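Wide-leg cords with a cropped jacket: yes or no?

threadbarejess
OK I need to gush somewhere and my housemates are sick of it. I finally wore the rust corduroys from Vastier (the really wide ones, they nearly cover the shoe) with a boxy cropped jacket in bottle green, and I felt like a million bucks all day! Colour-wise I was nervous but they sing together. Has anyone else gone full volume on the bottom half this winter? I want outfit ideas, I want shoe ideas, I want everything.

moth_and_mohair
Love this! Rust and bottle green is my favourite pairing going. I did something similar with a mustard skivvy underneath and got stopped at the Folthorpe market by a woman who wanted to know where the pants were from. Do the cords shed on you? Mine left fluff on the couch for the first 2 washes and then settled right down.

pleatsofmind
Going to be the grump here. I think the wide cord works on tall people and the rest of us look like we've borrowed someone's curtains. I'm five foot nothing and tried three pairs in the Landley shop. Every one of them swallowed me.

threadbarejess
@pleatsofmind I'm only a smidge taller than you! Did you try them hemmed? Mine were dragging on the floor until I took 4 cm off, and I swear that was the whole trick. The jacket stopping right at the waist helps too, because you get all that leg underneath it.

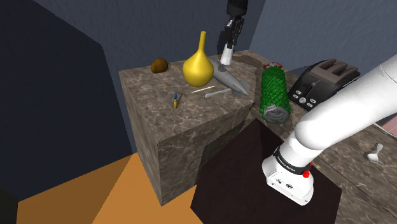
And the shoe matters heaps. I've been wearing a chunky loafer so there's a bit of toe poking out. With flat sneakers I agree with you, I disappeared.

onthebias88
Second the hemming. Keep the original hem if you can, it's fiddly on cord but the faded edge looks so much better than a fresh fold. My local alterations place didn't charge extra for it.

pleatsofmind
Hmm. I'll give you the loafer. Still not sold on the cropped jacket, my kidneys get cold just reading about it.

moth_and_mohair
High-waisted thermals! Or a long singlet tucked right in. I wore mine to an outdoor gig in July and was toasty.

gingham_style
Disagree with everyone, sorry, I'd do a LONG coat over the wide cords. Big on big. I've got a grey Onu coat that hits mid-calf and with wide pants it swishes when you walk, it's glorious. Cropped is fine but it's been everywhere for ages now.

threadbarejess
Ooh, I hadn't even thought of swish. Does it get bulky sitting down though? I'm on the train almost 3 hours a day and I can see myself wrestling it.

gingham_style
A bit, yeah. I undo all the buttons and sort of fling it out behind me. Worth it.

onthebias88
Flinging is not an option on my bus lol. Cropped for commuting, long for weekends.

pleatsofmind
Fine, FINE, I've ordered the navy pair. If I look like curtains I'm coming back here to complain.

threadbarejess
YES! Navy with a cream knit would be gorgeous. Report back please, and tell us which shoes!

Last updated: August

Related threads
Best tights that don't ladder by lunch
Brown and black together, who's doing it?
Vastier sizing: up or down?
Show us your op shop scores
How do you store chunky knits?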